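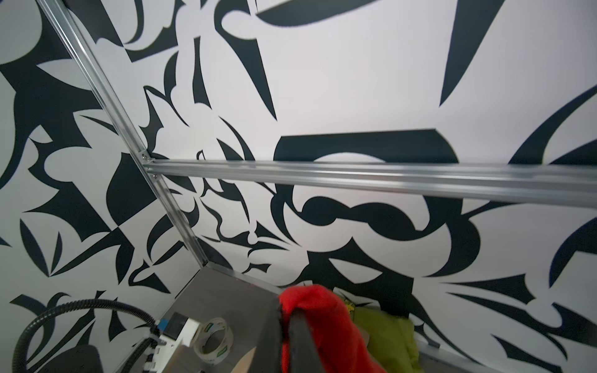
Speaker notes: "The gripper that did not let go"
Talk by Amirul Liem, Plallidcombe workshop on small-arm handling

Print this page | E-mail this page
14 shares | 3 comments

(Opening. Speak slowly. Wait until people in the back sit down.)

Good morning. My name is Amirul Liem and I work on the cloth handling cell at Rindico. I will talk about one fault we had in July. It is not a big accident. One person got a pinched finger and a blue nail. But the fault was in our machine for a long time before it touched a person, and I want to tell how we missed it.

(The task.)

The arm picks one cloth from the table, carries it to a bin and opens the fingers. Then it takes the next cloth. We run this all day to collect grasp records for the Noiphan software. In the July run we made 1,610 grasps. A grasp is called good when the fingers close on cloth and the motor current goes over the limit. Please remember the word current, I will come back to it.

(The event.)

It was a little after four in the afternoon. Kibet Mosoti was at the cell. The arm stopped over the bin with the cloth still in the fingers. The screen said "released". Kibet read the screen, believed it, and pulled on the cloth with his hand. At this moment the controller tried the open command again, found the position wrong, and did a homing move. Homing starts by closing fully. His finger was between.

He pressed the stop button with the other hand. The stop removed the power, but the gearbox in the finger does not turn backward by hand. So he was held until Anika Ruiz-Ortega came with the hex key and loosened the finger plate. I think this was the worst part for him, more than the pinch.

(Pause here. Somebody will ask if he is fine. Yes, he is fine, he is back at the cell.)

(What we found.)

Guangming Shen went through the logs. Of the 1,610 grasps, 321 had a late release. Late means the software wrote "released" while the finger was still closed. In most of these the finger opened on the second try and the run continued, so we saw only a small delay. We even had a comment in the code for it. The comment said "sometimes slow, ok".

The reason was simple. "Released" was written when the current went down. But the current also goes down when the motor driver drops out for a short time. The power wire to the gripper was bending too sharply at one place, and it lost contact when the wrist turned far. No current, so the software thinks: no cloth.

(Do not blame the cable supplier. We made the bend ourselves.)

(What we changed.)

First, the open state now comes from the finger encoder and never from the current. Second, homing opens before it closes, and it needs a button press from a person. Third, the hex key hangs on a cord beside the stop button. Gholamreza Zamani also made a quick-release pin for the finger plate. It is a small part and I like it very much.

After the changes we ran 1,119 grasps. We had 3 late releases, and all of them stopped the arm with a clear message. I still don't know the cause of these. If you have an idea, please find me at the coffee.

(If there is time: Zesen controller settings, use the backup sheet. If there is no time, skip it and go to questions.)

Likely question: why did the risk review not catch homing? Answer: we reviewed the pick and the place. Homing was in the start-up document, and we did not read that one again when we added the automatic retry.

Recent items
Wrist cables and bend radius: a short checklist
Stop button tests at the Plallidcombe lab
Noiphan log format, changes for users
Call for talks: autumn workshop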